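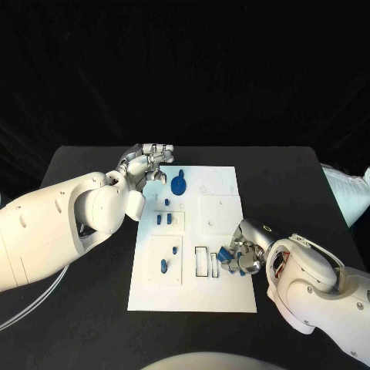
Home > Gallery > Noteo board

The Noteo board: gallery

Posted November 22, 2025

Noteo is a fitting board. It is a white base with shaped places in it and a set of blue parts that go in and come out again. We make it in the workshop at Skisbridge and finish it in the back room at Furley. The gallery follows the board from the first trial pieces to the version now on sale, with some of the spare parts and the packing at the end.

The pictures were put up over several months, and the older ones show parts that have changed since. Where a part is no longer made, the caption says so. Click any picture for the larger size.

The first base
White card on a cork backing, cut with a craft knife. The corners of the slots tore after a few days of use and we went over to a solid base soon after. The card one is still in the drawer at Skisbridge.

Paper templates
One sheet for each shape, taped to the workshop window to check the outlines against each other. The pencil marks are corrections. The sheet at the end is a star, which was dropped.

Choosing the blue
Test pieces in several blues, laid out in daylight. The palest was hard to pick out against the white from across the room. The darkest looked black under the strip light. We settled on one from the middle of the row and have kept to it.

Gear, early version
The teeth were pointed at this stage and caught on sleeves. They were rounded off for the version that followed. Old gears still fit the new boards.

Gear, current version
Rounded teeth and a slightly deeper body. It stands proud of the base so that there is something to get hold of.

Rectangular slots, close up
The slots took longer to get right than anything else on the board. Too tight and the part has to be pushed with the heel of the hand. Too loose and it rattles. The edges are now eased with fine paper before the base is washed.

Rectangular blocks
A tray of them after sanding. Each block is tried in a master slot, and any that stick go back to the bench.

The master slot
A plain offcut with one opening in it, kept only for testing. It lives on a hook by the door at Skisbridge and is replaced when it wears.

A part that did not work
This was a thin ring. It dropped in well enough but was awkward to get out again without tipping the whole board up. No longer made.

Grey table, Furley
The back room before the shelves went up. The long table came with the room and most of the finishing is done on it. Bases are stacked at one end with tissue between them.

Washing
Warm water and a little washing-up liquid, nothing stronger. We tried a kitchen spray once and it left a bloom on the blue.

Drying rack
An ordinary plate rack. The bases stand on edge overnight and are wiped with a dry cloth in the morning.

Marks on a used board
A board lent out in June and returned in autumn. The surface has scuffs near the slots and one longer scratch. All the parts still seat properly. We gave it a wash and sent it out again.

The same board from the back
The feet had worn flat on one side. New feet are sold as a spare and push into place by hand.

Feet, old and new
The old ones are the harder type and slid on a polished table. The new ones grip better and leave no mark on paint or varnish that we have found.

Spare parts drawer
Sorted by shape. Gears go missing most often, going by the orders, and so the gear section is the largest. There is also a section for returns that have not been checked yet.

Wear on a gear
On the left, a new gear. On the right, one from the long test, in which it was put in and taken out 1000 times. The underside has gone shiny and the teeth are a little softer at the tips. It was the same gear that we had looked at after 500, when there was nothing to see.

Two boards side by side
The 2 and the 3. The number is the version and is moulded underneath. On version 3 there is more space around the slots, which makes it easier to get fingers round a part when lifting it out. Parts can be swapped between the two.

Black cloth
We use black cloth behind the board for the catalogue pictures. White on white does not show up well, and the workshop wall is white. The cloth creases whatever we do with it.

Catalogue page, first proof
Printed by Pace. The blue came out too green on this one and the proof was sent back. The second proof was passed.

The box
Plain brown, with a label on the short end so that it can be read on a shelf. The base lies flat at the bottom and the parts go in a cloth bag on top of it.

Cloth bags
Drawstring, cotton, washable at forty degrees. They shrink slightly on the first wash and there is enough room left for the full set.

Box with the lid off
The leaflet is folded once and goes in last. It lists the parts and gives the order code for each spare.

Ready to go out
Boxes by the door at Furley, waiting for collection. The taller stack is for shops and the smaller one for single orders.

Using these pictures
Schools, shops and libraries may use any picture in the gallery to show the board, with the name Noteo next to it. Please do not crop off the edge of the base, as people use it to judge the size. Larger files can be sent on request through the contact page.

More galleries
Skisbridge workshop
Furley back room
Older boards and trial pieces

Back to top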